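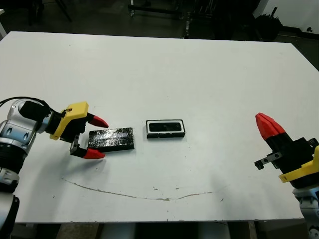
Hulldale Rainfall Notebooks

Daily rainfall readings copied from the handwritten notebooks kept at Hulldale, with a smaller set from the Bendinier gauge. Transcribed by Settimio Monti.

Version of 16 Apr 2018

What's in the files

hulldale_daily.csv has one row per reading, with the date, the amount in millimetres and a notes column. bendinier_daily.csv has the same layout and 902 rows. notebooks.csv lists the notebooks by shelf number, including two that were too water-stained to read.

Units

The older notebooks are in points, 100 to the inch. These have been converted to millimetres and rounded to one decimal place. The original figure is kept in the column raw_value, so check there first if a number looks odd.

Missing and doubtful readings

A blank cell means no entry was made. A zero means the observer wrote nil. Some weekend falls were read on the Monday as one total — these are marked A in the flag column and should not be treated as daily values. Entries marked Q were hard to read. There are 128 of them, mostly where a 1 could be a 7.

The Bendinier gauge was moved to the other side of the Zutville road one October. Readings before and after the move are not adjusted for this.

Not included

Temperatures, frost remarks and the Pellegrini dam levels. The dam levels are in a separate ledger and have not been started.

Corrections

Send the date, the file name and the value you think is right. Please don't sort the files before sending changes back, as the row order follows the notebook pages.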